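Thursday, October
Posted by Sixten Forsberg in Miniatures & Dolls' Houses

Cream or bright white for bedroom furniture?

SixtenF: I've just finished wallpapering the Turance house and I'm so pleased with it! Tiny sprigs of blue, 29 strips. Now I'm torn on paint - I love cream, soft and old-looking. 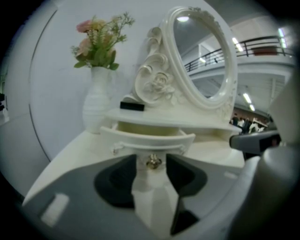
Two thin coats and a light sanding between them is my plan.

ollico_jan: Bright white, every time! Cream goes yellow under lamps.

Cuautle98: Disagree, Jan. Mine looks lovely lit up. Do try a test card first though.

SixtenF: Test card tonight then!

Recent threads
Hinges that stay put
Sullura wallpaper swap

Contact us | Back to top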